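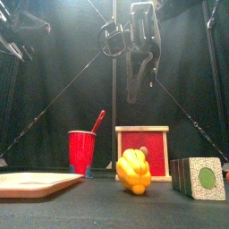 Figure 3. Demonstration table with the gripper above the wooden frame.

Running the Table Demonstration on Open Day

Read this section after you can start and stop the Meken station on your own. It covers the open day in October at the Pedamberg workshop, and it works just as well for a school visit or a small group that drops in for half an hour. The table demonstration is the part people remember. Small kids press right up to the line, grandparents ask the best questions, and when the gripper closes on something they recognize from a kitchen or a toy box, you can hear the whole group go quiet. Enjoy it!

Before visitors arrive

Allow a full hour the first time you do this. Later you will get it down to half of that.

1. Unlock room 1644 and turn on the overhead lights. Leave the blinds closed. Sunlight moving across the tabletop during the morning gives the vision system trouble.

2. Check that the black backdrop hangs all the way down behind the table. A few folds are fine. A gap is a problem, so pull the fabric across and clip it.

3. Wipe the tabletop with a dry cloth. Don't use spray cleaner. It leaves a shine that takes ages to get off, and shiny patches confuse the object finder.

4. Walk around the station and look at each cable from end to end. Cables should hang clear of the arms in every position the demonstration uses. If one has slipped, stop and fix it before you turn on power.

5. Put down the floor tape. The line goes an arm's length outside the area the robot can reach, measured with a tall adult's arm.

6. Test both stop buttons, the one on the table leg and the one on the cord. Press, check that the station reports a stop, release, reset. Do this every time, even if somebody else did it before you.

CAUTION: Keep your hands off the table whenever the status light is green. To move an object by hand, press Pause, wait for amber, and then reach in.

Setting out the objects

The Fiore object kit lives in the gray drawer. You don't need everything in it. A table with a handful of different shapes looks lively and leaves the gripper room to work, and a crowded table mostly gives you failed picks.

7. Place the shallow tray at the left, with the pale inside facing up.

8. Stand the red cup behind the right end of the tray, in the blue holders. Put the red utensil in it, handle up.

9. Stand the wooden frame with the red panel near the middle, and set the yellow toy in front of it. The two will overlap from where the visitors stand. Good! People like to guess whether the robot can tell them apart.

10. Put the box with the green oval to the right of the frame and a little closer to the front. Turn it so the oval faces out and one long side can be seen at an angle.

11. Lower the gripper in slow mode over each object you plan to use. You are looking for room on both sides of the fingers. If the fingers would brush the frame on the way to the toy, slide the toy forward a little.

NOTE: The yellow toy has bulging lobes and no flat sides, which makes it a wonderful test piece. Visitors will ask what vegetable it's meant to be. Let them vote.

Loading the routine

12. On the control screen, open Saved Routines and choose 1551. This is the open day routine. It runs slower than the ones we use for normal work, and it pauses over each object before the fingers close.

13. Press Preview. The screen draws the planned path as a line over the camera view. Check that the line stays inside the blue border for its full length.

14. Press Run once with no visitors in the room. Watch the table during the run and leave the screen alone. If anything looks off, press Stop first and work out the reason afterward.

15. Put the objects back in their starting places and press Ready.

If Preview shows a line outside the border, one of the objects is too near the edge. Move it inward and preview again. Restarting the software won't help with this one, and I say that having restarted it plenty of times.

Welcoming a group

Groups come over from the Zevulari hall, where they have usually just sat through the talk. They want to move around and see something happen, so keep your opening short. Two or three sentences will do. Say what the robot is going to try, point out the tape, and start.

16. Bring the group to the tape and let the smaller visitors stand in front.

17. Show everyone the stop button on the cord. Press it while they watch. The click is satisfying, and it makes the safety talk a whole lot easier.

18. Press Run. Stay quiet for the first pick! It is very tempting to talk over it. The motors have a nice rising hum that people only notice when the room is still.

19. During the pause over the second object, ask the group what they think will happen. Then press Continue.

20. When the routine ends, press Pause, wait for amber, and put the objects back.

Letting visitors take part

This is my favorite bit of the day, and it needs two of you. One person stays on the stop button and does nothing else.

21. Invite up to three visitors to the side table. The side table is outside the tape and has its own hand controller.

22. Switch the station to Guest mode. Speed is capped, and the gripper can't go lower than the guest height until you hold down the Allow key.

23. Let each visitor steer the gripper over an object of their choosing. Hold Allow for the final drop only when the fingers are lined up.

24. If the pick misses, offer one more try. Most people get much closer the second time, and the rest of the group tends to shout directions. Let them shout.

CAUTION: Guest mode does not check for collisions with the wooden frame. Watch the frame closely, and release Allow as soon as the fingers drift toward it.

Questions you will hear

"Is it deciding by itself?" In routine 1551, no. The order of the objects is set in advance. The station does find each object's position on its own, and you can show this by moving the toy a little to one side between runs.

"Could it pick up an egg?" We have not tried it in this room. Say so, and ask how they would go about it. I have had some excellent answers, including one with a sock.

"Does it ever drop things?" Yes, and if it happens while you are running, let people see how you deal with it. Pause, amber, pick it up, carry on.

Questions about buying a station go to the front desk at Pedamberg.

Closing down

25. Send the arms to Park and wait for them to settle.

26. Turn off motor power, then the control screen. Keep to this order.

27. Return the objects to the gray drawer. Check the cup: the utensil goes back with it, along with the blue holders.

28. Leave the floor tape in place if another group is due the next morning. Otherwise pull it up the same evening. Left longer, it takes the floor finish with it.

29. Write the number of runs and any missed picks in the station log. A line or two about what the visitors asked is welcome too.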